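Removing Detergent Residue from a Front-Loading Washing Machine
Harnar Residence Services: Guidance for Residents

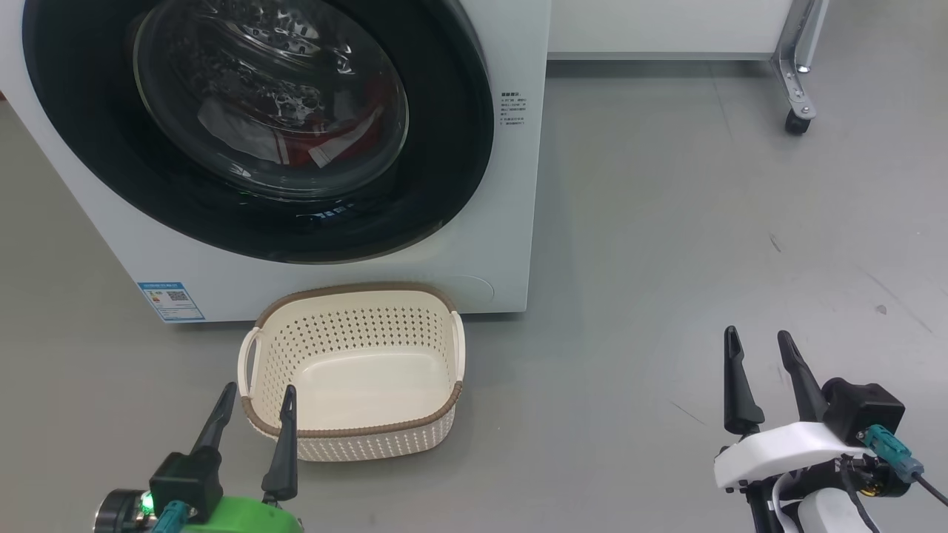
Hsiu-ying Yip wrote to the office in February that her dark clothes were coming out with pale streaks, and asked whether the machine should be replaced. She had already changed detergents twice and saw no difference. Her question is one the office receives often, and in most cases the remedy is a thorough cleaning followed by a change in the amount of detergent used.

Streaks, a sour smell and stiff towels usually point to residue. Detergent that is not fully rinsed away collects in the drawer, in the folds of the door seal and on the outer tub, where it holds lint and body oils. The procedure set out in this guidance takes one morning, most of which is waiting time.

What you will need

White vinegar or a washing machine cleaner
Two old cloths and a soft toothbrush
A shallow tray and a dry towel
Mild dish soap

Do not combine vinegar with bleach or with any product that contains bleach. The fumes are dangerous, even in small amounts.

Step 1. Clean the drawer

Pull the detergent drawer out as far as it will go and press the release tab, if your model has one. Soak the drawer in warm water with a little dish soap, then brush the corners and the underside of the softener cover. While the drawer is out, wipe the space behind it. Residents in the Chien building should note that the older machines there have a fixed drawer, which must be cleaned in place.

Step 2. Clean the door seal

Make sure the drum is empty. Fold the rubber seal back gently and wipe inside the fold with a cloth dampened with water and dish soap. Coins, hairpins and threads tend to settle at the lowest point. Do not use a knife or a screwdriver to lift them out – a small tear in the seal will cause a leak.

Step 3. Drain and clear the filter

Switch the machine off at the wall. Place the tray and towel under the filter cover and turn the filter slowly, allowing the water to run out before removing it fully. Rinse the filter under the tap and screw it back until it is firm.

Step 4. Run an empty hot cycle

Add the cleaner according to its label, or pour two cups of vinegar into the drum, if the manual for your machine permits vinegar. Select the hottest cotton cycle and a full rinse. When it ends, run a second rinse with plain water. If foam is still visible through the door during the second rinse, repeat it.

Step 5. Adjust the dose

Measure detergent with the cap or scoop supplied. The water at Givgate is soft, and residents there will normally need the lower amount printed on the package. Leave the door and drawer slightly open between washes.

When to call for service

Contact the Fulance service desk at extension 158 if water remains in the drum after the filter has been cleared, or if streaks continue after four normal washes. Please have your apartment number ready. The desk closes at 7 p.m.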